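Meston Kitchen Helper: Set-up and First Weeks Guide
Section 4: Bringing the helper into a staff kitchen

Welcome to the longest section of the guide, and perhaps the one most worth reading with a cup of tea beside you. Sections 1 to 3 dealt with unpacking, charging and the network. By now your Meston should be standing on its own two feet and answering to the tablet, and you will be wondering when it can get on with the washing-up. Very soon! First, though, there is a little to do with the room, and rather more to do with the people who use it.

We wrote most of what follows after our first October at the Pretitz office, where the helper looks after one shared kitchen for everybody on the floor. Some of it we got wrong to begin with, and the steps are in their present order as a result.

4.1 Preparing the floor

1. Walk the route from the standing place to the sink and back again, at an ordinary pace, and look down as you go. You are looking for cables, bags, chair bases and curled carpet edges.

2. Move any cable you can to the wall side of the room. Where a cable must cross the route, use the flat covers from box 2.

3. Mark the standing place with white tape. One cross and one short line in front of it are plenty. If the office has had other marks down before, agree which ones count and write this on the kitchen card (see 4.5).

4. Ask the people who sit nearest to try their chairs at full stretch. A chair that is tucked in at nine o'clock may well be a good deal further out by eleven, and the helper should have room to pass either way.
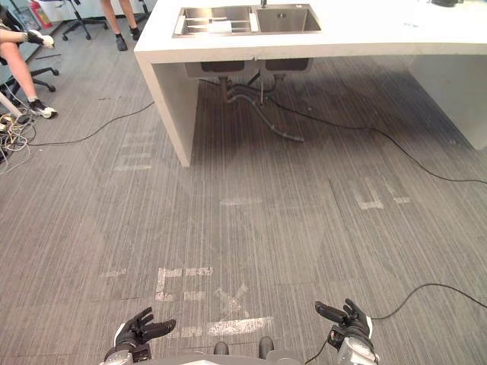
5. Replace the tape when it begins to lift or fade. It takes a few minutes and is best done before people arrive, while the carpet is clear of feet.

Note: Cleaning staff should be told about the tape and the covers in good time. At Pretitz we forgot, and the whole lot was tidied away overnight by someone being very thorough.

CAUTION: Do not walk between the helper and the counter while the amber light is showing. Wait for green, or press Pause on the tablet.

4.2 Preparing the sink and the drawer

1. Empty both basins before the first session of the day. Small packets, teaspoons and stray lids can be left for the helper later on, once it has learnt them (see 4.3), but a clear start makes the first week much easier on everyone.

2. Place the drainer insert in the basin nearest the dishwasher drawer. Press down at each corner until it sits level.

3. Open the drawer fully by hand and check that the rack runs smoothly on its rails.

4. Choose the drawer plan on the tablet. Plan A puts plates at the back and cups along the front edge. Plan B is the other way about. Either will do nicely, but please pick one and stay with it, as your colleagues will be learning the plan too.

5. Close the drawer and press Learn Kitchen. The helper will look over the counter for a short while. Leave the taps alone until the chime.

CAUTION: Sharp knives must never go in the basins or on the counter within reach of the helper. Keep a lidded tub for them and have a person wash them. This rule has no exceptions, even for the small ones.

4.3 Teaching it your own things

Every kitchen has its odd items — the jug with no handle, the cake stand that comes out for birthdays. The helper arrives knowing 486 household objects, and a Wendt teaching pack adds a further 219, but it still needs to be shown whatever is particular to you.

1. Put the helper in Teach mode and stand to its left.

2. Hold out the item, let the hand close on it, and name it on the tablet. Use the name people in your office really use. If everybody says "the big blue", then "the big blue" it is.

3. Guide the arm gently to the place where the item belongs. You needn't be quick, and you needn't be graceful.

4. Repeat from a slightly different angle. Soft or oddly shaped things want more goes than plates do.
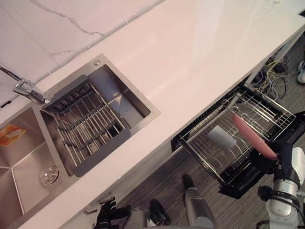

5. When the tablet shows a full bar, press Keep. If the bar stays short after several tries, press Set Aside and have another go on a different day. Some items come more easily once the helper has had practice with similar ones.

Note: Let different people do the teaching. It is tempting to leave it all to whoever is keenest, but then only one person knows how to put things right, and that person will sooner or later want a holiday. A quarter of an hour each is enough, and most people rather enjoy it once they have got over feeling self-conscious.

4.4 What changes for the people in the room

Please don't skip this part, though it has no buttons in it.

In many offices the washing-up is done by the same few kind souls, and in others it belongs to somebody's paid hours. These are quite different situations. If the kitchen is part of someone's job, sit down with them well before the helper arrives and talk through what their day will look like afterwards. At Pretitz the kitchen hours were moved over to looking after the meeting rooms and ordering supplies, with the same pay and the same start time, and it was agreed in writing. We would suggest the same to you. The helper is slow beside a practised person, and it does not wipe tables, notice that the milk is off, or ask after anyone's mother.

There are small changes too, and they can rub if they come as a surprise:

The kitchen has a rhythm now. Sessions run mid-morning and mid-afternoon, so a person who likes to rinse a bowl at half past ten will have to pause the helper or wait.

Items must be left where it can reach them. Mugs on windowsills remain a human problem.

People sitting close by will hear it. The hands are quiet, the drawer rather less so. Offer anyone at the nearest desks the choice of another place, and don't press them for a reason if they take it.

The helper sees the room as it works. Pictures stay on the unit and are cleared each night unless you change the setting in 2.6. Tell people this plainly, before the first session, and put it on the kitchen card.

4.5 The kitchen card

Fill in the card supplied and fix it at eye level. It should show:

Session times
Which tape marks count
Plan A or Plan B
Where the knife tub lives
How to pause the helper
Who to tell if something breaks

Date the card when you put it up. Ours at Pretitz reads 16th March, and it has had a fair bit of crossing out.

4.6 Running the first full session

1. Check the floor, the basins and the drawer as above.

2. Say aloud that you are starting. It feels silly for a day or so and then becomes a habit.

3. Press Start and stay in the room. For the whole of the first week someone who has done the teaching should be near enough to reach the tablet.

4. Let it work. If it takes a second go at a cup, leave it be. Step in only if the light turns red, or if something is plainly about to fall.

5. When the chime sounds, check the drawer before closing it. Straighten anything that leans on its neighbour and make a note of it, so that the placing can be taught again. 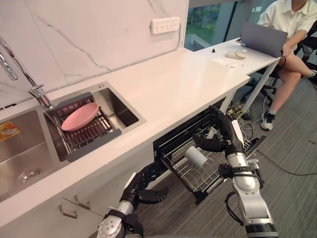

Can people carry on working at a desk next to the counter while the helper loads the drawer?
They can, so long as the desk and chair stay outside the taped route and nobody reaches across the helper's arms. Keep your bag under your own desk, and press Pause first if you need the sink.

4.7 Breakages and stoppages

1. If a cup or plate breaks, press Stop and wait for the arms to settle before you go near.

2. Clear the pieces by hand with the brush and thick gloves. Check the drawer rails as well as the floor.

3. Record the item on the tablet under Breakages. No name is asked for, and we would ask you not to add one.

4. Wipe the fingers of both hands with a damp cloth and look for splinters in the joints. If a fingertip is torn, fit a spare from the Tutusow kit before the next session.

5. Restart from Learn Kitchen, not from Start.

Note: After 800 drawer loads the tablet will ask for a wrist check. Sessions can go on for the rest of that day, but book the check before you go home. The steps are in Section 5, along with the care of the feet and the charging of the spare battery.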